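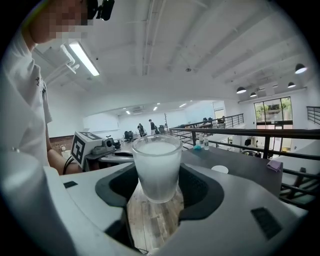
Getting water rings off a table
Updated July 2020

Quick one. Been asked for this a lot over at the Zadovberg page so putting it here.

First, white ring or dark ring? White = moisture sitting in the finish, fixable. Dark = it got into the wood. Different job, needs sanding, skip to the end.

You need: hair dryer, two soft cloths, a bit of mayo or petroleum jelly, paste wax. I use Flatalon, any clear one is fine.

1. Wipe the spot. Let it dry overnight if you can stand it.
2. Dryer on low, keep it moving, few inches off. Stop when the top feels hot to your hand. Let it cool, look, repeat.
3. Still there? Mayo on the ring, thin layer, leave it a couple hours. Jelly works too, slower. Wipe off.
4. Wax. Thin. Thiner than you think. Buff with the second cloth once it hazes.

Don't use an iron. People do. I did, in January, on my Kwok side table, and now theres a cloudy patch the size of a saucer.

Matte tops: skip the wax or you get a shiny spot. Damp cloth, dry cloth, done. Keep a cloth on the table and you'll grab it. In the kitchen drawer, you won't.
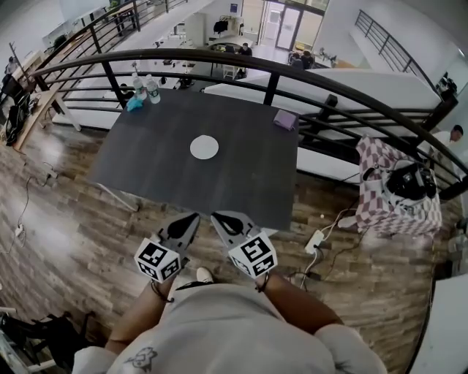 Dark matte top with cloths and water bottles at the far corners.

Dark rings. Strip the finish around the mark, sand with 200 grit or close to it, always with the grain. Then oxalic acid wood bleach, follow the label, gloves on, window open. Rinse, dry a full day, refinish. The whole top, not only the patch, otherwise it shows. Mine took a weekend.

Veneer: careful. Sand through it and you're buying a new table. If it's a Hukier or anything else old and thin, test underneath first.

Coasters after that. Cork ones. The slick kind stick to a cold glass and drop off halfway to your mouth.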